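Posting this as a thread so the people who asked about the dropped data don't have to get it in pieces from me. It's about the finger pads on the Faltik hand tool.

We collect shoe handling demos for the Urik arm. A person holds the tool, picks up a clog, puts it where it goes, and the arm learns from the recording. The total was 3,631 demos as of Saturday morning.

Kumudini Munshi flagged it first. She was checking policy runs on the arm and kept seeing the same fault — the fingers close on the sole, the width reading says "held," the arm lifts, the shoe slides out heel first.

Out of 49 lifts she logged 17 drops. The arm has new pads. We spent two days on the controller because of that. The controller is fine.

The problem was on our side. The pads on the hand tool had been wearing down and the edges were coming apart. People doing the demos had learned to squeeze harder and tilt the wrist to make up for it. I did it too and didn't notice.

So the arm copied a grip that works with bad pads and a human wrist behind them. On clean pads, with its own force limit, it stops short.

There is also a smaller safety point. One drop landed on the edge of the table and the shoe went off toward Kianoush Mousavi, who was inside the tape line resetting the next run. No injury. He shouldn't have been in there and the arm shouldn't have been live. The gate switch now has to be open before anyone steps in, and I check it myself.

What we changed: pads get looked at before every session. Any lifted edge or tear, they come off. We keep 3 spare sets in the drawer under the Zoltum cabinet. Pad date goes in the session notes.

I'm going back through the old sessions now to find where the wear starts. Anything after that point gets pulled from training until we've compared it with new demos.

Clogs and the hand tool:
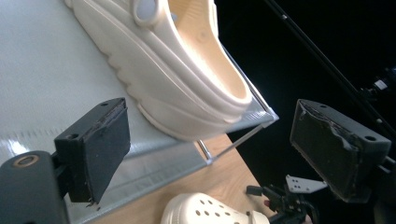
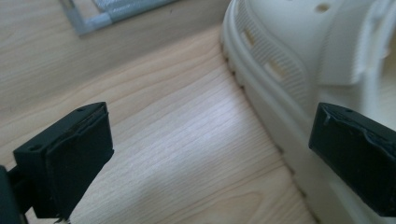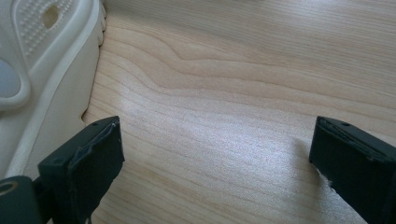
Hand tool at the table, with wear on the finger pads.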